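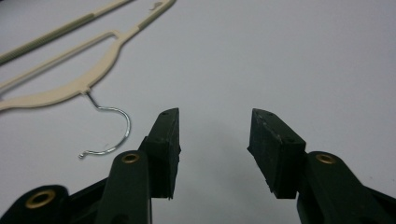 Do wool sweaters need to be folded, or can I hang them?

Fold anything heavier than a T-shirt. Knits stretch under their own weight, and the shoulders go first.

That's the short version I got from my sister, who has opinions. I'm asking here because I just moved to an apartment in Clestville with one closet, 78 inches wide, and no dresser. Seven of my sweaters are hanging up now and two of them have grown little horns at the shoulders. Do I have to buy furniture over this?

Posted February 23, 2019

Sándor Gulyás
You can hang a sweater if you fold it over the bar first. Lay it flat, fold it in half lengthwise so the sleeves line up, put the hook at the armpit, then bring the body over one side and the sleeves over the other. It looks like a sweater giving up, but the shoulders stay put. I've kept nine of them this way since August - the tenth was cashmere and met the dryer.
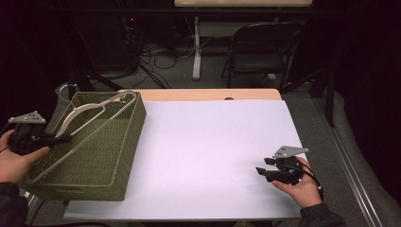
How do you get the shoulder bumps out?

Dampen the bump with cool water, press it flat with your fingers, and let the sweater dry lying on a towel. Steam works too if you keep the iron off the wool.

Mine took two tries on the thick gray one. The thin ones behaved.

roncombe_renter
just buy a shelf

Yordanov
"Just buy a shelf" is fair, though in my last place the closet wall was mostly paint and optimism.

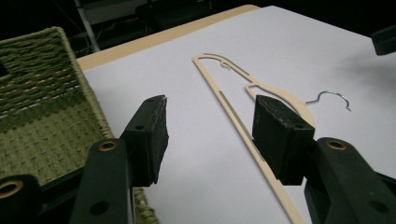 I ended up with a canvas organizer that hangs from the rod, and it has held up fine with the light stuff. Put the heavy wool at the bottom or the whole thing leans like it's had a few. Cedar blocks go in the same cubbies, and sand them when they stop smelling. Wash everything before it goes away for the summer, because moths like a dirty collar more than a clean one.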